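Laundry Day, Back Bedroom

Posted February 10, 2023
Gallery: Home / Folding and Sorting
Filed under: Koteo

The bed is the biggest flat surface in the house, so the folding gets done there. We have a table from Ormsby that was bought for the job, but it holds four shirts at most and then things start sliding off. The sheet with the red roses stays on while we work. Anything that goes back in the closet is put in a stack first, jeans and dark clothes included.

Click a picture to see it full size.
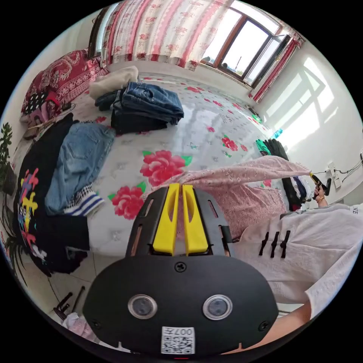
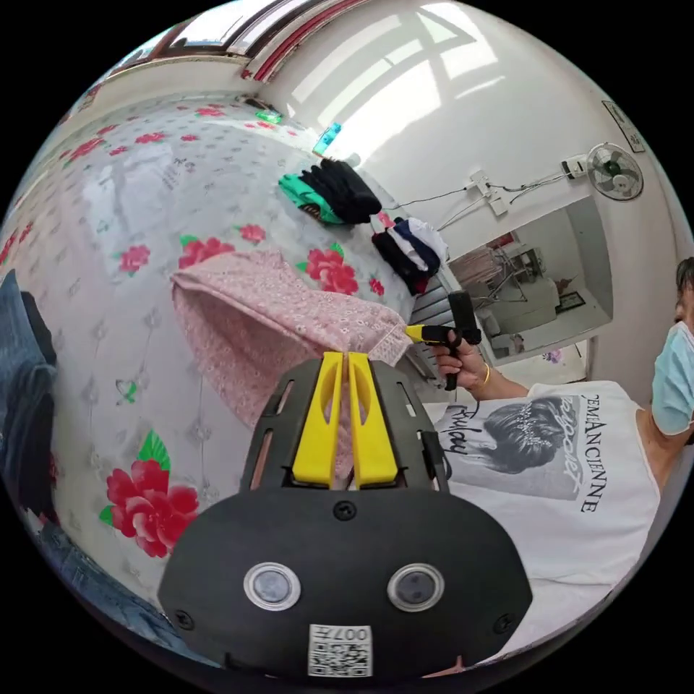 Both pictures: pink floral fabric held up over the rose-print sheet, with folded clothes farther back on the bed.

Thin cotton is slower to fold than denim. We hold it up by the edges first, let it hang straight, and then fold it in half lengthwise. Jeans are folded leg over leg and then in thirds. Socks are done last.

The closet shelves were put up in October and are still not all in use. Sweaters go on the top one.

Next gallery: Kitchen Drawers at Allis
Previous gallery: Winter Coats
Views: 1267
Comments: 4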